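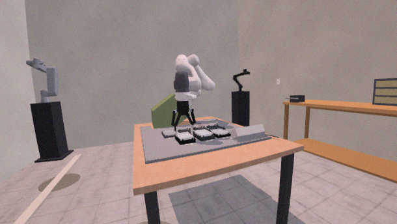 Rendered view of the Huerta cell, arm folded over the work tray with the gripper fingers open.

Home | Cells | Upkeep | Glossary | Contents
September - Iraís Xolalpa

The Huerta cell is a simulated single-arm workcell used at Iltadbridge to plan the setup and upkeep of tray-handling stations. It is built around one white jointed arm with a two-finger gripper, which works over a flat gray surface carrying block and tray units. The model was put together by Urnow and is best known for its setup procedure, which its supporters call complete. That claim is disputed, and for good reason.

Setup

Setup begins with the arm's base position. Every pick point in the program is measured from the base, so an error there is carried into all the others. The written procedure has the user enter the base position, load the gripper shape, and then move the arm to 9 check points over the work surface. At each one the fingertip is compared with the stored value. The limit is two millimeters.

Passing the check says less than it seems to. The stored values come from the same model that is being checked, and a wrong base position typed into both places will pass every time. Uriel Arellano raised this in his notes on the cell and asked for at least one point to be taken from a separate drawing. The procedure was later changed to allow this, but it does not require it.

The gripper is set up after the arm. Finger opening is entered as a single number, and the closing force is left at a default. There is no published reason for the default, and users who have tried thinner parts tend to replace it.
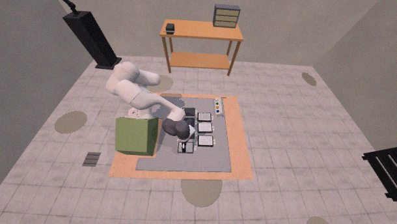
The arm reaching over trays on the gray mat. A narrow control box with colored buttons is at the far right corner.

Upkeep

A simulated arm does not wear, and some have asked what there is to maintain. The usual answer is the files. Part shapes are revised, joint limits are changed to match a new arm, and saved positions go stale without any warning. The guide asks for a full check after each change and a backup before it. It keeps no record of whether either was done - a weak point in a document that otherwise goes on at length about record keeping.

The guide also contains a section on joint wear, which adds slowly growing play to the elbow and wrist. Urnow presents it as practice for real repair work. The growth curve is a straight line, picked by hand, and it has not been compared with a real gearbox. A user can learn from it where to enter a correction. Whether they learn to spot a worn joint is another matter.

Fault 2398

The most cited problem is fault 2398, a stop raised when the gripper touches a tray rim on the way down. Early advice was to raise the approach height and run again. This clears the message and leaves the cause in place, most often a tray entered with the wrong rim height. The Skallovholm version of the guide, now in its eighth revision, tells users to check the tray entry first and change the approach height last.

See also: base calibration; gripper setup; collision stop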